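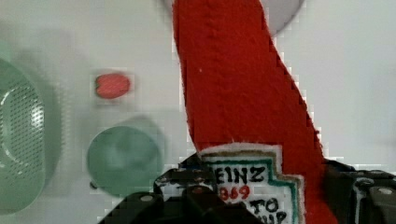
Cierres de collar: notas sobre el muelle, la lengüeta y el desgaste

Desde febrero llevo apuntando las reparaciones de cierres que pasan por mi mesa, y ya tengo material suficiente para ordenar lo que antes solo sabía de memoria. Me limito a cadenas finas de plata y de oro, que son las que más vuelven. Las pulseras tienen otros problemas y quedan para otra entrada.

El cierre de reasa, el redondo con gatillo y muelle interior, es el que montan casi todas las cadenas de fábrica. Es barato y discreto, y falla siempre por el mismo sitio: el muelle pierde fuerza y el gatillo ya no vuelve del todo. La dueña de la cadena no lo nota al ponérsela. Queda una rendija mínima por la que acaba saliendo la anilla. La prueba es sencilla: se abre, se suelta despacio y se mira con lupa si el pasador entra en su alojamiento. Si hay que ayudarlo con la uña, el cierre está acabado.

No reparo reasas. El muelle es de acero y va encerrado en un tubo que no se diseñó para abrirse, y calentar cerca de él lo destempla. Esto último lo aprendí mal y tarde, soldando una anilla con el cierre colgando a poca distancia de la llama. La soldadura quedó limpia, el cierre quedó muerto. Ahora la anilla fija se suelda primero y el cierre se monta después con una anilla abierta, cerrada a presión. Si el cliente exige todo soldado, uso láser o lo mando fuera.

El mosquetón aguanta más. La palanca es mayor, el muelle trabaja menos forzado y el desgaste se ve a simple vista en el eje. Su inconveniente es el peso: en una cadena muy fina tira hacia abajo y acaba girando hasta quedar delante, junto al colgante. Rosalba Gentile, con quien compartí taller unos años, lo resolvía poniendo una anilla intermedia un poco más grande de lo habitual en el extremo contrario. Funciona a medias. La cadena gira menos, pero gira.

Queda el cierre de caja con lengüeta, típico de collares de perlas y de piezas antiguas. Aquí no hay muelle propiamente dicho, sino una lámina doblada que hace de resorte por su propia elasticidad. Cuando pierde tensión se puede recuperar abriendo ligeramente el pliegue con una hoja fina. Se puede hacer 2 o 3 veces en la vida de la pieza, según la aleación. Después el metal se agría en el doblez y parte. Si la lengüeta es de oro de 18, recocerla la deja blanda y no sirve de nada: hay que hacer otra, laminada en frío hasta espesor y doblada sin recocer al final.

Sobre proveedores. He probado reasas y mosquetones de Gutano y de Brivura. Los de Gutano traen el eje mejor remachado, con menos holgura lateral. Los de Brivura tienen el gatillo más ancho, que se agradece con uñas cortas o con dedos poco ágiles. De una bolsa de 15 mosquetones de Brivura devolví 3 por rebaba en la boca -- se quita con una lija fina, pero no es trabajo que me corresponda. En plata de ley ambos marcan 925 en la anilla y no en el cuerpo, detalle que conviene mirar antes de cortar nada.

Hanane Abdel Rahman me escribió preguntando por los cierres magnéticos. Los pongo solo si me los piden, y siempre con cadenita de seguridad. El imán sujeta bien en tracción recta y mal en cizalla, y un collar sobre un cuello en movimiento trabaja sobre todo en cizalla. Además, quien lleva marcapasos debe consultarlo antes con su médico.

Una cuestión de mantenimiento. El baño de ultrasonidos limpia bien la cadena, pero deja agua dentro del tubo de la reasa. Hay que secar con aire caliente suave, el cierre boca abajo y accionando el gatillo varias veces. No engraso nunca: el aceite recoge polvo y fibras de la ropa y forma una pasta que frena el muelle.

En cuanto a las anillas, corto siempre con sierra y no con alicate. El alicate deja un extremo en cuña y la junta nunca cierra plana. Para cadenas finas cierro con dos alicates planos, moviendo en lateral y pasándome un poco antes de volver, de modo que las caras queden apretadas una contra otra. Luego paso un hilo de algodón por la junta. Si engancha, vuelvo a empezar.

Me falta medir la fuerza de apertura con un dinamómetro pequeño, un Warberg de segunda mano que sigue sin calibrar. Cuando lo tenga listo publicaré la tabla.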